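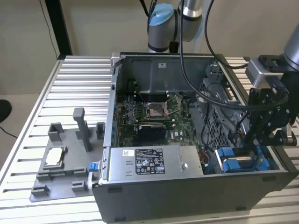 Dell desktop tower on its side, panel off, CPU socket open. Processor in its holder to the left of the case.

Fitting a processor in a Dell desktop tower

Applies to towers with a hinged metal retention frame over the socket. Allow 30 minutes for a first attempt. Read to the end before starting, as the steps for the heatsink and fan depend on which cooler you have.

What you need
Phillips screwdriver, size 2
Isopropyl alcohol and lint-free cloth
Thermal paste
Wrist strap
A shallow tray or holder for the processor

Preparing the case
1. Shut down, switch off at the wall and pull the mains lead. Hold the power button in for a few seconds to discharge the supply.
2. Lay the tower flat with the removable side panel facing up. Take the panel off and store it away from the bench.
3. Clip the wrist strap to bare metal on the rear of the chassis. Painted surfaces do not give a reliable contact.
4. Remove the memory modules if they are fitted. The slots run alongside the socket and the modules restrict access for larger hands. Note which slots were in use.
5. Leave the power supply and drive cage where they are. Neither needs to come out for this job, and the blue release latch at the edge of the power supply should be left alone.

Opening the socket
6. Press the load lever down and slightly outwards to clear its catch, then raise it fully.
7. Lift the retention frame. It should stand open without being held.
8. Inspect the contacts under a good light. Stop if any are bent. Do not touch them or blow on them.

Seating the processor
9. Pick the processor up by its edges with the heat spreader upwards.
10. Match the triangle on the corner of the processor to the mark on the socket, and check that the notches line up.
11. Lower it straight down and let go. No pressure is required. If it rocks, lift it out vertically and try again.
12. Close the frame and bring the lever down under its catch. Firm resistance on the lever is normal.

Cooling and first start
13. Clean the heat spreader and the cooler base with alcohol. Apply a small dot of paste to the centre.
14. Fit the cooler and tighten the screws in a cross pattern, two turns at a time. Reconnect the fan lead. Coolers with a separate shroud need the shroud fitted last.
15. Refit the memory in its original slots, close the case and reconnect the mains.
16. Enter the BIOS and confirm that the processor is listed correctly. If the machine beeps or shows a light code instead, reseat the memory first.

Notes
The smaller black heatsink below the socket covers a chip on the board and stays in place.
Check the processor against the support list for your exact model. A matching socket does not guarantee BIOS support.

Page maintained by Hwa-young Ban. Step 14 revised in May after a correction from Iraís Cervantes.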